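My aunt asked me over the holidays whether a machine could put her silverware away yet, and I've been chewing on it since — partly because it's the one chore I always leave for last.
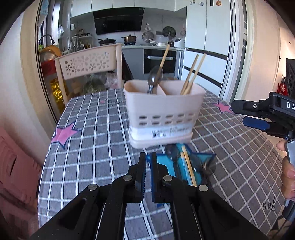 Signe Torvik, my old neighbor, says four more years. I say longer!
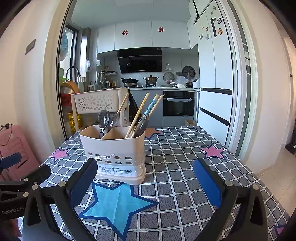 *2 min read*

Chopsticks are what worry me (so skinny, and they roll). 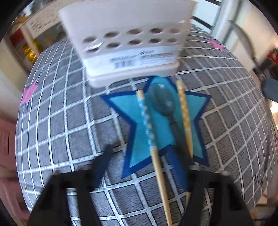 ## So, not yet?

Not at my aunt's, anyway. A spoon I could believe in by July. 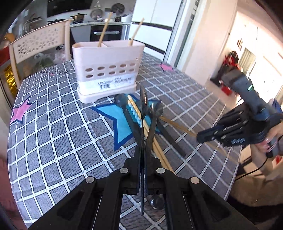 She'd still want to check every drawer herself, bless her.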